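Plamamton Laundry and Mending list
Subject: Re: [mending] Folding thin white tops without marks
Date: 16 July 2022

Hello all,

I answer to the question of Thursday, which I quote in part:

> We sort donated clothes for the Eberhard hall and the thin white
> things are always the worst. We fold them, we put them in the box,
> and when we open the box in September they look as if somebody slept
> on them. Is it the folding or is it the box? We have about 200
> pieces to do, and only one table.

In my opinion it is mostly the moment before the folding. I did the linen and shirts at Runier for many years, and the new people there all had the same habit. They took the cloth in the middle and pulled it towards themselves. With a thick towel you can do this. With thin knit or cotton you get creases which run out from the fingers like a fan, and afterwards you fold these creases inside and press them with the weight of the pile.
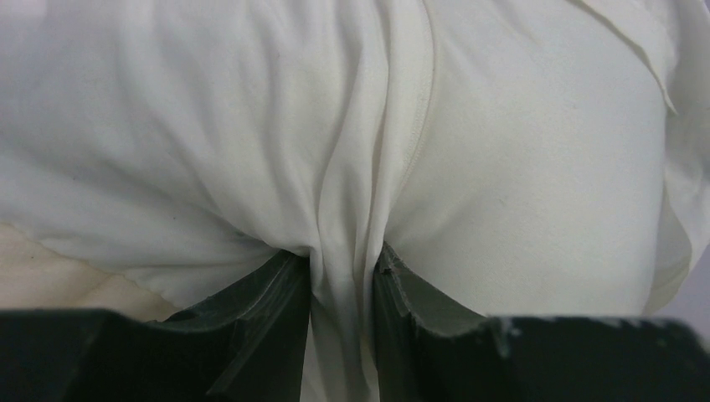
Thin white cloth gripped in one place, with the folds running to it.

What I do is the following. I look first for a seam and I lay it straight on the table. Then I take the cloth by two places far from each other, for example the two shoulders, and lift it a little so that the air comes under. I put it down slowly and smooth it with the flat hand from the seam to the outside. Only after this I fold, and I fold three times at most. If the hem is frayed I turn it to the inside, otherwise it catches on the next piece.

About the box: do not fill it to the top. We had at Runier the Brikance boxes, the long ones, and we put 2 piles in each with a sheet of tissue between the layers. Rolling is also possible for vests, but I do not like it for anything with buttons. 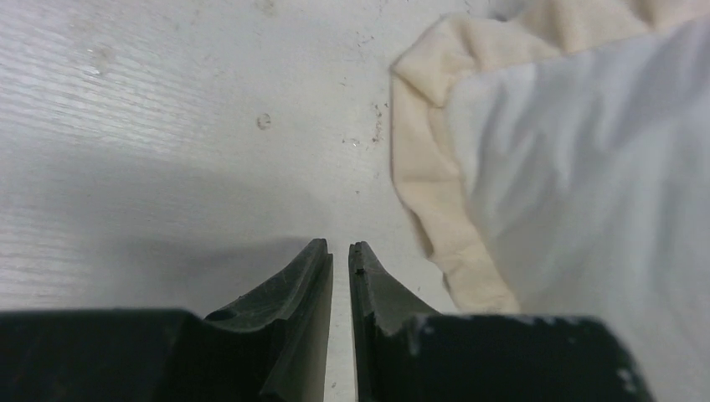 The table matters more than people think. A rough one holds the cloth back while you smooth it, and you pull harder without noticing. I prefer a pale top, wiped clean before every pile. On a white surface like this one you find the dust before the shirt does, and you should look also at whatever will touch the cloth, because the small pale specks and the chipped places on dark tools are easy to forget. If a chip has a sharp edge, it can pull a thread in thin knit. I go over such edges with a piece of old stocking, and if the stocking catches, I do not use the tool for white things.

One question back to the list: does somebody still have the tissue in the large sheets? The packet I bought last had 1000 and I am nearly at the end of it. The shop in Plamamton now has only the small size, which is too short for a man's shirt.

With kind regards from the ironing room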